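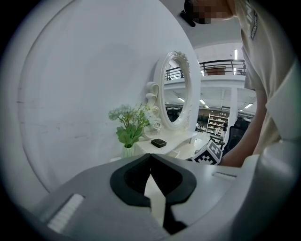
Does the tool have to look like the robot's own hand, or is it enough that it closes the same way? The question came in from a reader in March, along with a request that we say somewhere what Odau is and who the Drikent gripper is for. The short answer is that the closing motion matters most and the outer shell matters very little. The rest of this page covers the other part.

July 2024
By the Odau workshop

Odau is a shared workshop on Ostapchuk Street in Preldale. Members pay for bench space and build their own machines, mostly small arms, feeders and test rigs. Drikent is the one project that belongs to the workshop as a whole. It is a hand-held gripper: a person carries it, opens and closes the jaw on ordinary objects, and the recording is later used to train an arm with a matching jaw.

The jaw is lined with rubber. Earlier linings were foam, which compressed unevenly and left the two sides out of step by the end of a long session. The finger insert is a separate part so that a worn one can be changed without opening the body. Body and insert are drawn in the same file, and a change to one is checked against the other before anything is printed.

Position is worked out from printed marker patterns on a cube. A cube was chosen over a flat card because a card is lost as soon as it turns edge-on. The patterns are black on white. Glossy prints were tried and dropped - ceiling lights washed out whole faces at certain angles.

Recording is done among furniture and household items, away from the benches. A bench is flat, evenly lit and mostly at one height, and an arm trained only there does badly when it meets a drawer or a vase. Mirrors are left in place. They produce false marker readings now and then, and the software needs examples of that in order to reject them.

The current body is revision 6. It has a 2 mm wall, and the insert is held by a single screw. Revision 5 used a snap fit that loosened with use. Each build is cycled open and closed 200 times before it is lent out, and the play in the jaw is measured before and after. The log stands at 2125 recorded sessions, including the ones later rejected for lost tracking or a slipped grip.

Drawings, the parts list and the calibration sheet are kept in the workshop and can be copied by any member. People from outside can borrow a gripper after one supervised session. We do not sell finished units, and repairs are limited to builds made from our own drawings. Questions about a build should state the revision, which is marked inside the body next to the screw.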